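The Smooth Talkers

Filippos Kourkoulas has been selling body care from a shop in Stureswood for 13 years, and he keeps a drawer of things he refuses to stock. Most of it promises to stop hair growing back. There are creams, mists, a glove and a pumice stone with its own instruction booklet.

"They all say fewer hairs after a month," he says. "Fewer than what?"

It is a fair question, and I put it to Pimine, whose after-wax serum costs £38.50 for a bottle you could lose in a coat pocket. The label says that 8 out of ten users saw slower regrowth. The small print says 385 women were asked how they felt about their legs. Feeling is doing a lot of work there. I wanted to know who had measured a hair, and with what, and was sent a discount code.

Futineo takes a different line. Its lotion is "plant-led", a phrase that could cover nettle soup, and you are told to use it twice a day for at least three months. Anyone who rubs moisturiser into their shins twice a day for three months will have nicer shins. I would like to see it tried against a plain tub from the chemist before I give it the credit.
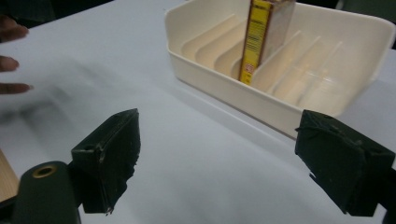
What the waxer says

Leonidas Economou trained as a beautician in April of a year he won't name, and reckons he does 300 leg waxes in a busy summer. Clients bring him bottles all the time and ask if they work. He looks at the skin, which is often softer, and at the hair, which is there.

"If you wax every five weeks it can come back a bit finer," he says. "Then they start a serum and the serum gets the praise."

He does sell one product himself, a scrub by Xenos, and he is careful about it. It takes off dry skin. He says it may help with bumps if you go gently, and that it does nothing at all for growth, whatever the leaflet suggests. I tried it for a fortnight and my knees were very smooth. The hair came back on the same day it always does — I had marked it on the calendar.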